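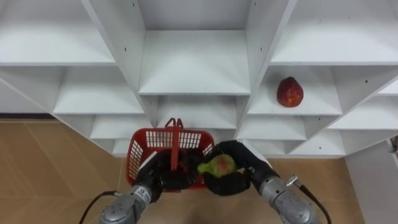
Skerlow Hall, kitchen and store inspection
Date: 7/9/19
Inspected by: Gwion Pugh

1. Fire extinguishers, kitchen and hallway
OK. Pins and tags in place. Kitchen gauge reads at the low end of green.

2. Exit doors
Front OK. Rear door sticks at the bottom and needs a hard push. Plane it down before the next rental.

3. Walk-in cooler
Log sheet has two blank lines in April. Door gasket split near the lower hinge. Vaughan to quote.

4. Hot water, hand sink
117 F at the tap. OK.

5. Shelving
All units to be fixed to the wall. Tall unit in the dry store has one bracket loose. Tightened during visit, check again next time.

6. Stepladder
Fail. Rubber foot missing. Tagged and moved to the Gaklow shed. Do not bring it back in.

7. Electrical
Outlet by the dishwasher has no cover plate. Breaker 11 is not labeled.

8. First aid box
Short on burn dressings. Eye wash expired.

9. Floor
Mats OK. Tile lifting under the prep sink, same as last time.

10. Occupancy sign
Says 159. Matches the permit.

Result: open items 2, 3, 6, 7, 8, 9. Send receipts for parts to the Hukine office.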